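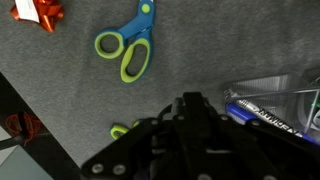

Scissors, markers and a gift bow on the test surface, seen from the wrist camera.

Draleck says its new two-finger gripper will handle "everyday objects" straight out of the box. We have heard that one before. The Hindum workshop has now put it through 200 picks against the older Gotaneck unit, which also got 200, using the same arm and the same wrist camera.

The Draleck dropped 30 fewer items. Good, as far as it goes – but most of that gain came from markers, and a marker is a kind shape to grab. Scissors lying flat were still a struggle for both, and neither did well when the handles were partly hidden from the camera by the gripper's own black plates. A better mounting bracket might help there. The brochure doesn't mention it.

Then there is the price. At £793 without the controller, it is hard to see who should swap over yet. Petridis has promised a software update in December that should improve grip planning on thin objects. We will run the scissors again once it is out, and the Gotaneck stays on the arm until then.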